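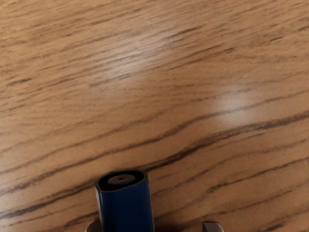
**Can anything wipe down a table for me yet?**

I've got a bad shoulder and a dining table that gets used for everything, so I've been reading up on home arms that claim to do chores. The Stuna people quoted me $2,327 for a tabletop one. My table is a lot like this one, orangey wood with dark streaky grain and enough shine that the lights leave pale glare spots on it. Would a machine mistake a shiny patch for a spill? And would it move a bottle or canister out of the way first, or just wipe around it? Supper's at 6 and I'd love to not be scrubbing at 5:45.

Bit-na Yeom

---

**Bautista Gaete**

We tried one at the shop last May, on benches, not dining tables. Picking up a container was fine if it stood upright and had some space around it. Glare was the real pain! Ours kept going back over the same bright spot until I hung a shade on the lamp (cheap fix, try it). I logged 161 wipe jobs and had to step in on 18 of them. For that money I'd wait, but ask Stuna if they'll do a trial at your house, with your table and your lights.

---

**Christos Zervas**

just get a tablecloth lol

---

**Boyang Fu**

Does yours have a wax finish or varnish? Wax smears if the pad is too wet, robot or no robot. Check that before you spend anything.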